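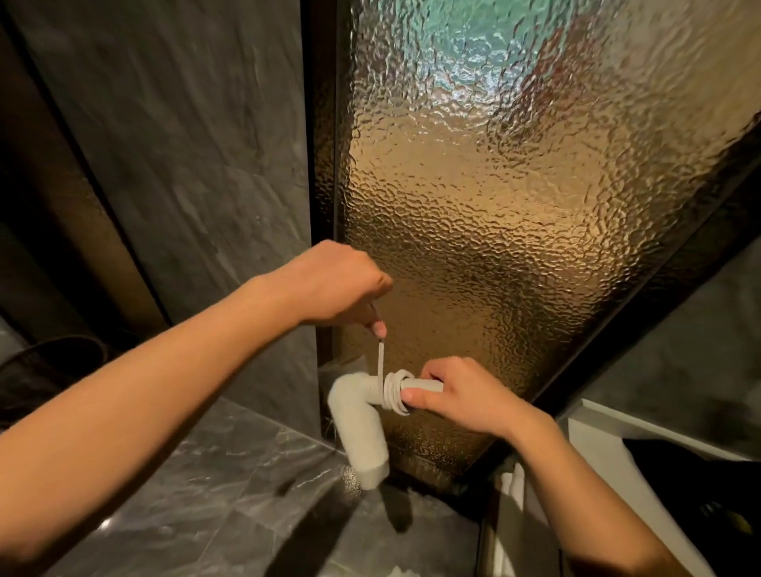
Winding thread-seal tape onto a white pipe fitting.

Writing for the Local Paper - Notes for Week Four: The Death Notice
Drilonstead Evening Classes, January 2023

Welcome back, everyone, and thank you for the pieces you turned in before the break. I read every one of them with a cup of tea and enjoyed myself very much. This week we move on to the death notice, the kind of writing most of us will be asked to do at least once, usually on short notice and while we are feeling rather tired and sad.

First, a word about terms. A death notice is paid for by the family and is mostly practical: the name, the age, the town, the service. An obituary in the fuller sense tells the story of a life. Small papers tend to blend the two, and the Distbridge pages in your packet do this all the time, so please don't worry if you can't tell which one you are reading.

Start with the full name, and put any nickname in quotation marks. Then age, town and date of death. Service details come early, because readers scan for them - I have driven to the wrong chapel myself, and it was a long, cold drive. Give the time, the name of the building and the town, even if you think everybody knows where it is.

Survivors are usually listed by closeness: spouse, children, grandchildren, then brothers and sisters. Check every spelling with a relative, accents included. The Hoàng notice in your packet was printed without its accent in December and had to be run again, which was hard on the family.

On length, the Bulico paper charges by the line after the first 18, so a draft of 35 lines will need some gentle trimming. Cut adjectives before you cut people.

For next time, write a notice for a made-up person, with a short life story of one or two paragraphs. Please keep it well under 2,000 characters, and bring two copies so we can trade.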